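Clenorari's sink work: notes from a morning in Prarnthorpe

Phone interview first, then a visit. Tidied up a bit but not much.

The lead on the kitchen program at Clenorari had a coffee going and not a lot of time. First question, how many examples. "We asked for 200 per task and got 113 we'd keep. So ask me again in November."

The tasks are small. Cup, rack, plate. An operator drives the arms, the arms do the job, everything gets recorded, and later a model is trained to copy it. Trellov is the in-house name for the whole pipeline, teleop to training. Named after nothing, apparently.

Why sinks? "Steel, reflections, wires, a tap right where your wrist wants to go. If the policy copes with that it'll cope with a desk." The wire racks are the worst of it. Thin rods, shiny, hard for depth sensing, and a paper cup squashes if the operator closes a touch to fast.

What gets thrown out, then. Long pauses, mostly. "An operator stops to think, and the model learns to stop and think, except it isn't thinking." Also grasps where the cup is hidden from the head view the entire time – those go in a separate pile, because the wrist view might save them.

So two kinds of view, head and wrist, logged together. The wrist stream is ugly. Mostly housing and finger, a bit of whatever's being held. They keep it anyway. "Take it away and the last couple of centimetres fall apart. Every time." 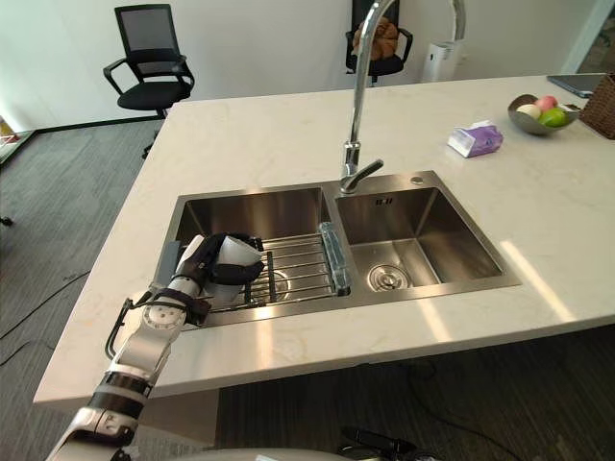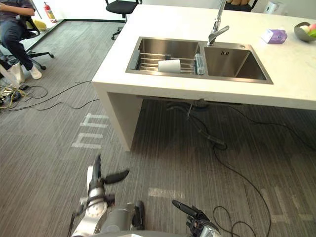

Cup work in both of those; the next is the plate.

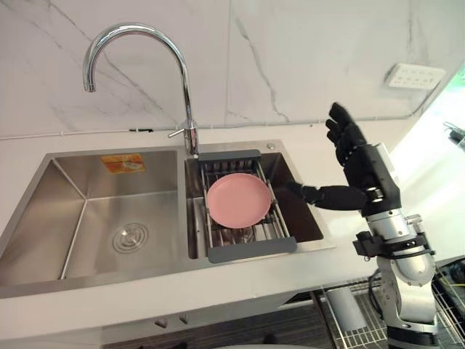
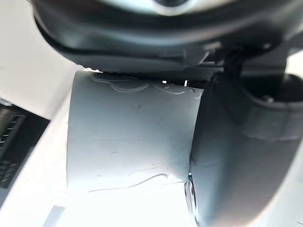
Ashby, where the earlier sets were recorded, sees the numbers differently. The view from there, passed on by email, is that 96 clean runs with the objects shifted between each one would beat double that with everything left in the same spot, and that operators shouldn't be allowed to correct a grasp more than once before the run is scrapped.

The lead half agrees. Variety yes, scrapping no. "Corrections are gold. A run where you miss, back off and come in again, that's the only place the model ever sees a recovery. Ashby bins them, we label them." Labelling is slow though. Every correction gets a start mark and an end mark by hand, and 2 people have to agree on both before it goes in.

Do they argue about it? "Constantly. Favourite part of the job."

Asked about the hands. Fingers are good for plates, less good for patience – more joints, more for the operator to keep track of, and new operators tend to over-close. Training up takes a while. There was talk of going back to plain grippers for the cups, it didn't happen, the feeling being that mixed hardware makes for a messy set.

Next up is bowls, then cutlery, which everybody's dreading. Forks in a wire rack. Long pause on the line at that point. "We'll need more then 200 for forks."

And after that a different bench, different colour, different light. Same tasks over again from the start. The lead had to go, an operator was waiting for the afternoon block.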